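The Kamari sale room opens its autumn catalog with a motorcycle that few collectors expected to see offered: a 500 cc Mutance twin, held by one family from new. Yuxi Liao, head of the motorcycle department, spoke with us ahead of the viewing.

"The frame and engine numbers match the factory ledger," Liao said. "That settles most of the questions bidders bring to us."

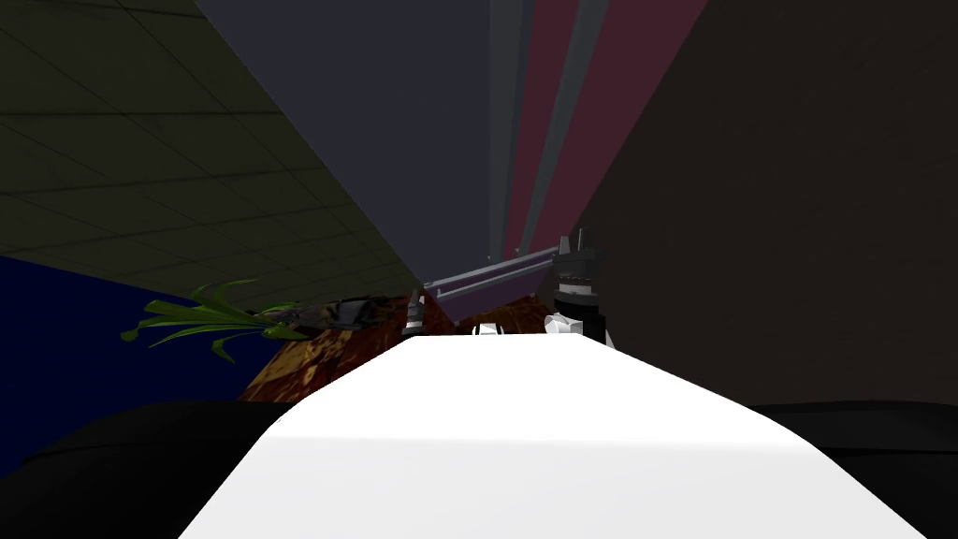 Has the engine been rebuilt? "The top end was done once, by Sosa, and the invoice is in the history file," Liao replied.

The department lists 939 miles on the present odometer - a replacement unit - and makes no claim as to total distance. The lot is sold with 2 keys and the original Ilov saddlebags.
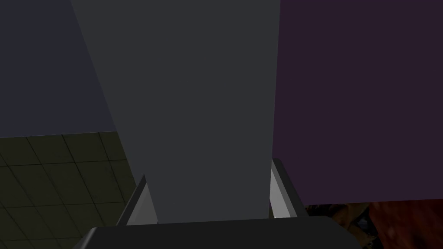

Page last modified: April, 16:10

Liao advised buyers to inspect in person. "The paint is original and it is worn. We would not recommend refinishing it." The machine has been in dry storage and will require recommissioning before road use.

23 shares

Related items
Ilov saddlebags, a pair
Mutance workshop manual
Sosa carburetor parts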